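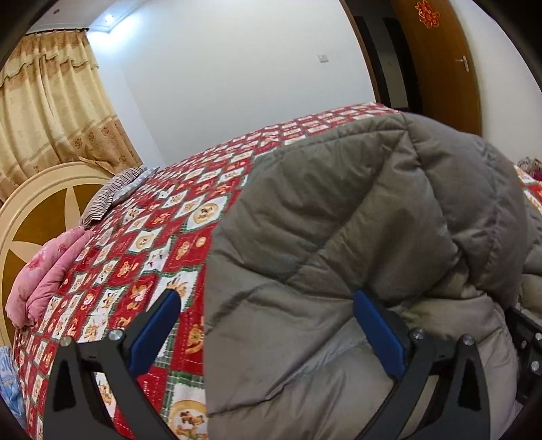
The Great British Spare Room

Khadija Kettani has 2 spare pillows and 60 opinions about guests, most of them concerning Uncle Ashraf, who came for a weekend in November and stayed until the milkman knew his name.

Her spare room is, like most, a cupboard with ambitions. The exercise bike goes behind the door. The ironing goes wherever the exercise bike was.

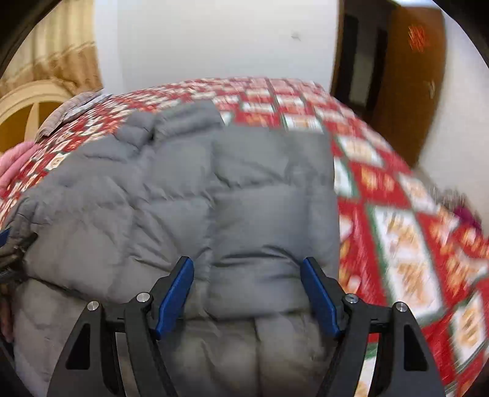
Then there is the matter of heating. Hosts believe 16 degrees is bracing; guests believe it is a hint. Malathi Kandasamy, who has slept in more box rooms than most removal men, packs bed socks and her own lamp. "You can ask for another blanket once," she says. "After that you're difficult."

Ashraf, meanwhile, has rung to ask about Christmas. He's bringing a cheese.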